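Flonomen (home-built robot)

Flonomen is a full-size humanoid robot put together by hobbyist Helmut Wegener in the laundry corner of his home in Brakstead. Silver shell, black joints, cables draped over the top. Used mostly for table work with fruit.
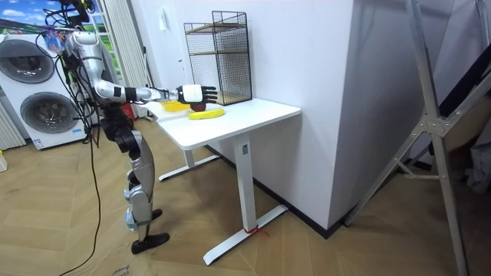
Brakstead, Jan 14, 2023

Build. Started in April the year before. Shell parts cut at the Lamont shared workshop, 200 pieces in all, many redone. Hands came later -- five fingers, the part that took longest to get right. Wegener's build log runs to 600 entries, not all of them readable.

Hand work. An apple, a banana and a yellow basket make up the usual set, on a white desk with a wire-mesh shelf at the back. For the apple the thumb goes low and the fingers close from above. Grip settings are kept in a plain text file, edited by hand beetween runs.
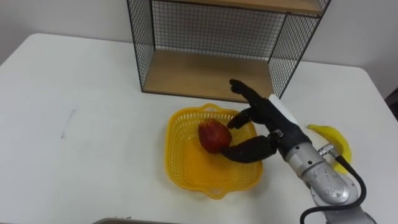
Control

Software is called Predamex, also by Wegener. Version 10 added slower arm moves over the basket, wich older versions tended to overshoot.
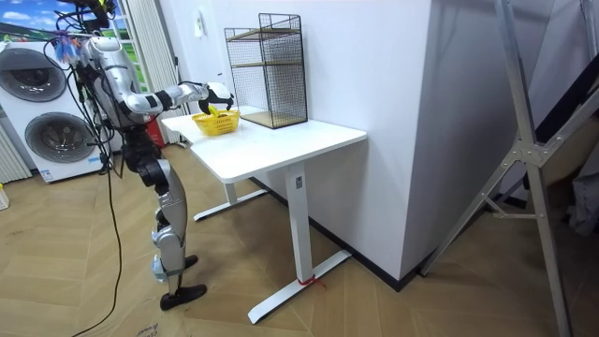 Version 13 is in the works and should handle both arms at once. No release date given. Drawings are shared on request, wiring notes still missing.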